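Work surfaces, Erilbridge workshop: mats and tabletops

The gallery covers the bench surfaces in the Erilbridge workshop as they stood in February, after the Trutinov benches were moved in from the Amden site. Notes are by Fulvio Morelli. Bench numbers follow the floor plan on the door.

Tabletops are white panels, set edge to edge and leveled at the seams. Where a seam sits higher on one side, the feet under the lower panel are turned out until a straightedge passes over without catching. Seams are checked again on Monday mornings.

Mats are cut from one roll, 915 mm wide. Four benches have been fitted so far. The long edge goes parallel to the back of the table, leaving a strip of bare top behind it for labels and clamps. Corners that curl are warmed and weighted overnight.

Color was picked for low glare under the ceiling lights. The black mat tried first showed every bit of lint.

**Bench 22** 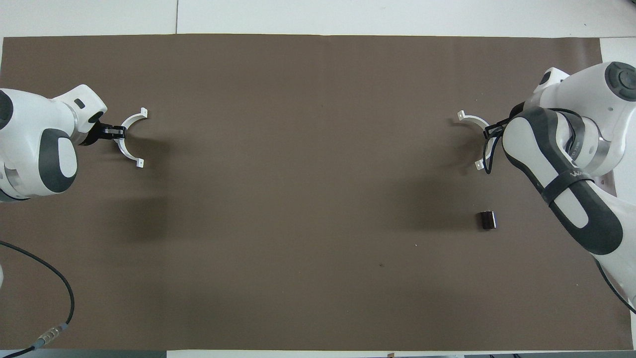

*Bench 22. Matte grayish-brown mat on white top; panel seam visible behind the mat, a little left of center.*

Bench 32 is still bare and will be added once its mat is cut.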